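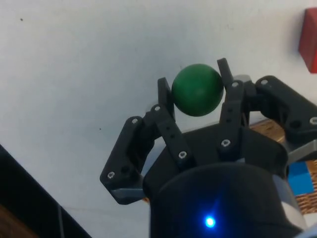
Início | Posts | Respostas | Mídia | Arquivo

Categoria: Contas da casa

1/ Passei a segunda-feira revendo as faturas de luz do ano. Total pago: R$ 3.708. Moro num apartamento de dois quartos e achei muito.

2/ A maior parte vem do chuveiro. O meu é elétrico e ficava na posição inverno o ano inteiro, inclusive em janeiro. Passei para verão em novembro e a fatura seguinte veio menor.

3/ Segundo item: a geladeira. A borracha da porta estava ressecada embaixo. Teste simples: feche a porta numa folha de papel e puxe. Se sair sem resistência, troque a borracha.

4/ Liguei para a Stidgate, que administra o prédio, para perguntar da luz do corredor, que vem rateada no condomínio. O rateio é por fração ideal. Pelo menos agora sei.

5/ O ar-condicionado é um Bromo antigo. Limpei o filtro, que eu não limpava desde a mudança. Uso só à noite, em 24 graus, com timer das 23h às 3h.

6/ Pedi orçamento de aquecimento a gás na Geum. Com a obra na parede do banheiro, não compensa para quem paga aluguel. Desisti.

7/ Meta para o ano que vem: ficar abaixo de R$ 300 por mês. Já consegui em oito faturas, o problema são as de verão.

8/ Perguntaram da planilha. É uma aba só: mês, kWh, valor, bandeira tarifária. Anoto no dia em que a fatura chega.

9/ Semana que vem faço o mesmo com a conta de água.

Imprimir | Enviar por e-mail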